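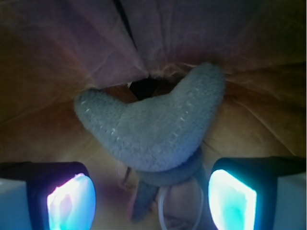
I get asked about sorting soft toys more than anything else on this site, so I finally sat down and put all the answers on one page (dated November 7, 2022, if you're checking whether I've changed my mind on something). My name is Yaowalak Thammasiri and I write Manalo, which started as a place to complain about my own playroom and grew from there! Some toys are easy to file and some are really not. The gray fuzzy one with the two rounded arms and the white stitching is the kind I get stuck on, what with the band and the strap and the bit of white cord underneath. Is it a plush? Is it a thing that clips to another thing? For me it goes by feel, so if most of it is fuzzy, it's a plush and it goes with the plush.

Do you really use paper bags? Won't they rip?
Yes and yes. I use the plain brown grocery kind, opened up wide with the rim folded down a bit so it stays open while I toss things in. They get crumpled and torn around the top after a while and I couldn't care less. A few strips of tape will keep one going for months. I did try the Plultetti fabric bins (pretty, I'll give them that), but the sides flopped over every time I put in anything heavier than a sock, and I went right back to paper.

What goes in the mixed bag?
Anything I pick up off the floor that I don't want to think about yet. Toys, cleaning cloths, sponges, whatever. I know some of you hate this and I've had emails! But if I stop to walk each thing to its proper home I end up reading a picture book on the stairs and the floor never gets cleared. So everything goes in one bag first, and then I sit down at the table and sort it with a cup of tea.

Doesn't stuff get lost in there?
Small stuff does, which is why I don't put small stuff in. Puzzle pieces and doll shoes have a jar with a lid.
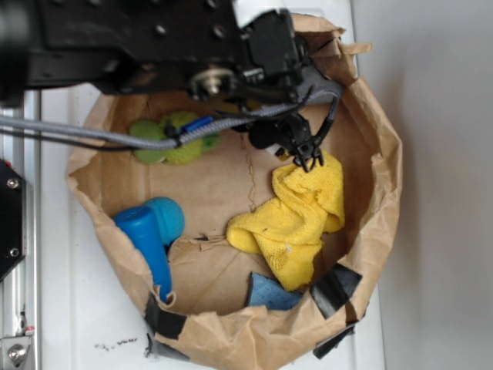
Bigger things find their own way to the surface once you lift out the cloths. I always take the cloths first, they cover up half of what's in the bag and they're the quickest to deal with. Towels to the laundry, sponges back to the sink or into the trash if they've gone stiff. After that it's plain sailing, plush in one pile and plastic in the other.

Why separate plush from plastic at all?
Because I clean them differently, mostly. Plastic toys get wiped with soapy water and left on a rack. Plush goes in a mesh bag in the washer on cold, unless there's a cord or a stiff part on it, and then I do it by hand in the sink with a tiny bit of detergent and squeeze it out in a towel. Please read the tag before you do anything. I once ruined a rabbit.

How do you dry fuzzy toys without them going matted?
Flat on a towel near a window, and I turn them over when I remember. Once they're nearly dry I go over them with a soft baby brush, which fluffs short pile back up pretty nicely. Long pile is more of a gamble. I don't use the dryer, though my sister does and hers look fine, so make of that what you will.

Which cloths do you like for wiping toys?
Microfiber, any color. I buy the Mulliteck ones in packs of 20 and they last me ages. The only rule in my house is that toy cloths don't get used on the stove, and cloths that have been on the stove don't come back. Don't put fabric softener in with them either, they stop picking anything up.

How long does the whole thing take?
14 minutes was my last timed go, one room, one bag. I only timed it after a reader named the number she'd managed and I got competitive.

How many toys do you own?!
Okay, so last April I counted. 352, and that's just the toys, not books or craft things. I was a bit horrified. A lot went to the church sale after that, and I haven't dared count again.

Do you label the bags?
The ones for the sorted toys, yes, with a marker, in big letters on the front. I tried the Clotent stick-on labels and they peeled off the paper, although they're great on plastic tubs. The mixed bag doesn't get a label. Everyone here knows which one it is.

What do I do with things that don't belong anywhere?
I have a shelf in the hall for those. Odd straps, lone wheels, the lid of something. They sit there until somebody claims them or I get fed up and clear it off.

Can I send you a question?
Please do! Use the form in the sidebar and tell me what kind of toys you're dealing with. I read all of them, even if I'm slow to reply in school vacations.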